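July 1, 2019

Backed up the choir recordings finally. 677 files. Took all evening, old laptop, fan screaming.
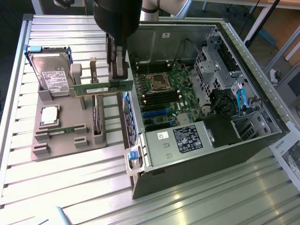

Rehearsal tapes go back to May, mostly the Zarisau concert stuff. Half of them named "final". Space is the problem, always. A hard drive like the one standing up in that gray tray would do me fine, or 2. Prices at Timmermans not bad.

Anyway, renamed 260 so far. Altos first becuase they complain most. 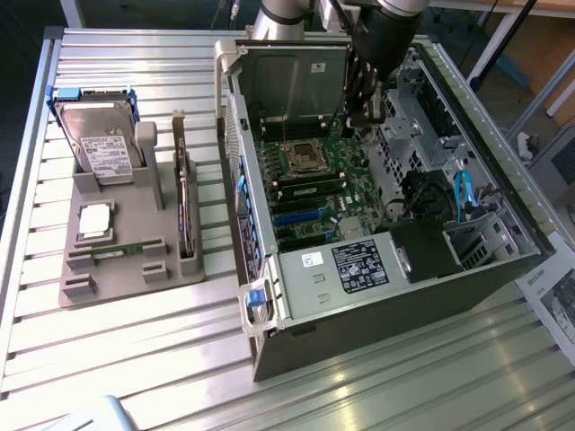

Still missing six tracks from the second half. If you recorded on your phone send them, any format. Even bad ones.

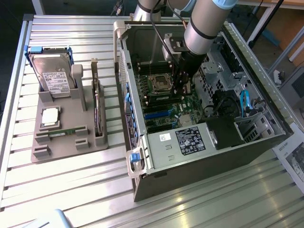
Taltis Community Choir – Recordings Team

New folder goes up tommorow. Old link dies after that, so grab what you want.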